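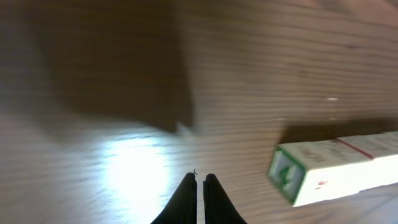 Slide 1. Charging a mixed van fleet overnight

Title slide. Leave up while people sit down. Talk runs to the break, questions after slide 6. Say at the start that the numbers are from the Brekside depot only and that the Badawi depot switched over in May, too late to include.

Slide 2. The site

Brekside parks 72 vans in one yard. Grid connection is capped at 600 kW. All chargers are Voltico AC units on 3 feeders, with the load split by hand in the original wiring plan. Point out that the cap applies to the whole site, including the wash bay and the workshop compressors. Several people asked about this last time.

Slide 3. What went wrong with plug-in-and-go

Drivers return between 4 and 6 p.m. and plug in at once. Vans start drawing at full rate while the workshop is still running. Peak goes to the cap and the site controller sheds a whole feeder. Vans on that feeder stop charging and some don't restart when power returns. The older vans need a new handshake, which on our units meant unplugging the cable and plugging it back in.

Pause for the chart. The flat top on the curve is the cap. The drop after it is the feeder going out.

Slide 4. Scheduling

Flisesum reads the route sheet and the state of charge and gives each van a start time. Early routes go first. Long routes get the higher rate. Vans with more than enough charge for the next day wait until after midnight.

Two settings matter more than the rest:
- Minimum current. Never drop a van to zero. Hold it at 6 A so the session stays open.
- Departure margin. We use 40 minutes. Shorter margins left vans short on cold mornings, when cabin preheat runs off the same cable.

If someone asks about battery wear, say we have no data on it yet.

Slide 5. Results

Highest site load with scheduling on was 456 kW. Workshop and wash bay included. No feeder trips in that period. Do not claim a cost saving here; the tariff changed partway through and the bills can't be compared.

Mention the manual override button in the dispatch office. It gets used, mostly for vans swapped between routes late in the evening. Each override is logged and the schedule is rebuilt for the remaining vans.
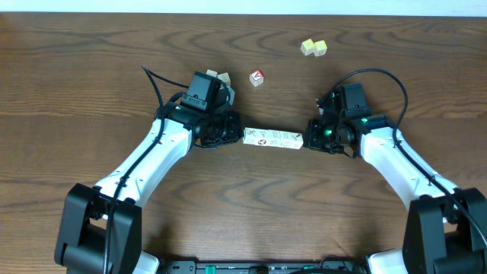

Slide 6: Two arms above a wooden tabletop, grippers close together.

Take questions. Have the feeder diagram ready as a backup slide, along with the table of charge rates by van model. If time is short, skip the table and offer to send it.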